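Ticket: Royal tribute program cuts out after 19 minutes
Device: Ulteck set-top box, model year not given
Opened: 1 April 2021
Status: Open, waiting on customer 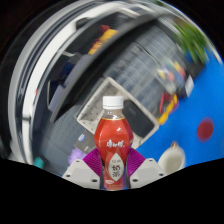 The customer in Iltville reports that the one-hour documentary about the royal wedding dresses stops at the 19-minute mark and returns to the Kong channel menu. Live TV is fine. Other recordings made in February play to the end. The customer has red, green and blue profiles on the box, and the fault is only on the red one, a glossy tomato red much like the drink bottle in the photo. Box software was current when checked.

Log

Step 1. Restarted box from the settings menu. Program stopped at the same point.

Step 2. Deleted the recording and downloaded it again from catch-up. Download finished with no error. Stopped at the same point – menu came back, no message on screen.

Step 3. Played the program on the green profile. Ran to the end credits.

Step 4. Checked the watch history on the red profile. It holds around 1000 entries, many of them repeats of the palace balcony special. Asked customer to clear it. Customer does not want to lose the saved interviews and asked if they can be moved first.

Step 5. Passed to Gratberg playback team. They have 3 other tickets for the same documentary, all on profiles with long histories.

Workaround: watch on another profile. Recordings are kept for 14 days, so the customer should not delete the program again.

Next: Gratberg to confirm whether saved items can be copied between profiles. Do not clear history until customer agrees.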